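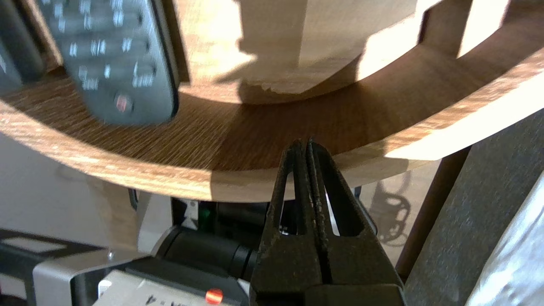
6 de noviembre de 2023

Arranco a las ocho con la pinza en frío. Repetibilidad de cierre comprobada antes de mover el brazo: los dos dedos se juntan sin holgura apreciable con galga, pero la superficie interior del izquierdo tiene ya menos textura que la del derecho. Lo dejo anotado para el próximo cambio. El juego actual se montó en septiembre y lleva 441 ciclos de cajón según el contador de la controladora, sin incluir los cierres en vacío de la calibración.

Limpieza: cepillo seco en las ranuras, paño con isopropílico en las yemas, nada de aceite. Zawadi Mrema insiste en soplar con aire comprimido y yo sigo en contra, porque la arenilla acaba dentro de la guía lineal. Hemos quedado en aspirar primero y discutir después.

Par de apriete de los tornillos de la base revisado. Uno había cedido casi un octavo de vuelta, el mismo de la otra vez. Le he puesto fijador de resistencia media y una marca de pintura para ver si gira. Si vuelve a moverse, el problema está en la rosca y habrá que pedir la placa a Gasetti.

Recalibración mano-ojo de la cámara de muñeca después del apriete. La primera pasada dio un residuo demasiado alto y la repetí con más variación en la orientación de la muñeca. Segunda pasada aceptada. Guardada en la controladora como Biritik 11, con copia en el portátil. La 8 la conservo por si hay que volver atrás; las intermedias las he borrado.

El sol de la mañana sigue siendo una molestia. Con la exposición automática, la cámara tarda en asentarse cuando pasa de la zona iluminada a la sombra, y con movimiento rápido los mandos salen borrosos. He fijado la exposición a mano y bajado la velocidad de aproximación a 200 mm/s. Pierdo tiempo de ciclo, pero la estimación de pose deja de saltar.

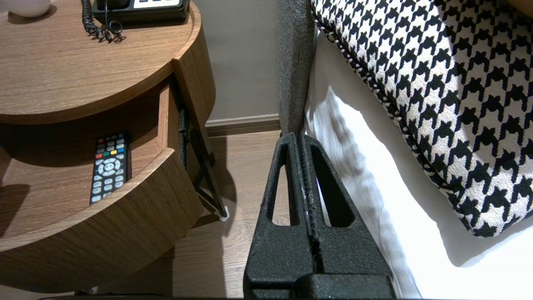
La mesilla redonda es lo que más trabajo da. El frente del cajón es curvo y grueso, así que la trayectoria de aproximación al mando tiene que librar el canto antes de bajar la muñeca. He subido el punto de paso y le he añadido una zona prohibida sobre el cable del teléfono — el rizado es justo la clase de cosa que se engancha en las ranuras de los dedos. Al otro lado, la cama limita el giro. Zona prohibida también ahí, con margen generoso: la tela cede y el sensor de fuerza se entera tarde.

Guía metálica del cajón: en el extremo del recorrido hay un punto duro que el control interpreta como contacto. No he tocado el umbral de fuerza. Prefiero recortar la carrera programada y dejar el umbral donde está, que bastante costó ajustarlo.

Por la tarde llamó Şükran Soylu desde Sturkow. Quiere los registros de corriente de la pinza, sin filtrar. Le he mandado los de hoy y los de septiembre. Sospecha del rozamiento del husillo; yo, más bien de la lubricación que pusimos al montarlo.

Pendiente:
— Pedir dos juegos de dedos a Makori.
— Mirar la marca de pintura del tornillo antes de arrancar.
— Repetir la prueba de cierre con la pinza caliente.
— Etiquetar de nuevo el cable de la muñeca.

Paro el brazo en posición de reposo, frenos echados, controladora apagada.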